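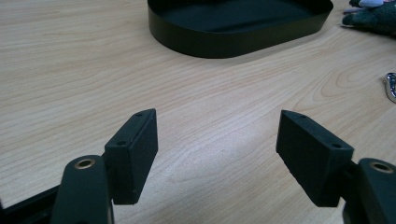

Religious Communities and Their Records
Unit 6 handout: Reading a convent account book

Read before the seminar. Bring the printed extracts with you.

1. Scope

This unit deals with the account books kept by teaching and nursing orders in the nineteenth century. Letters and annals were dealt with in Unit 5 and are used here only to check dates. The main source is the Costari ledger, a bound volume of 260 pages, of which 169 carry entries. The remaining pages are ruled but unused.

2. Who kept the book

In most houses the bursar kept the accounts and the superior signed them. The bursar was usually appointed for a fixed term, so a change of handwriting often marks a change of office. It can also mark an illness or a period of absence. Do not date a new appointment from handwriting alone; look for the signature at the close of the quarter.

3. Types of entry

Dowries. Money brought by a woman on entering. Normally recorded at profession and held as capital. Where a novice left, the sum was returned, and the return appears on the opposite page, sometimes years later.

School fees. Entered by family name, often in part payments. Fees paid in goods (flour, coal, cloth) were given a cash value by the bursar. The Costari values tend to run below the local market price.

Alms and gifts. Small sums, often with no donor named. A gift tied to a purpose, such as a chapel window, should be listed apart from general income. The ledger does this only from the second bursar onward.

Loans. The hardest entries to follow. The loan for the Catden school building is entered as income in March and appears again under debts at the end of the year. Counting it in both places has led to overstated totals in earlier work.

4. Common errors in reading

The financial year does not match the calendar year. It opens on the feast day of the house.

"Sister" and "Mother" are titles of rank and can change for the same person between pages.

A blank under wages does not mean that no lay staff were employed. At Biswas the laundry workers were paid from a separate cash box, and that book is lost.

5. What the ledger leaves out

Unpaid labor has no entry. The house taught nearly 40 boarders with very little recorded spending on staff, and the difference is the work of the sisters themselves. Any estimate of its value must state the wage rate used and where it came from.

6. Preparation

Read extracts A to D. Transcribe 2 pages of extract C, keeping the original spelling and line breaks - abbreviations should be expanded in square brackets. Then list each entry under one of the headings in section 3.

Written work is due Sat 13 November. Copies of the Jiklow guide to abbreviations are on the reserve shelf.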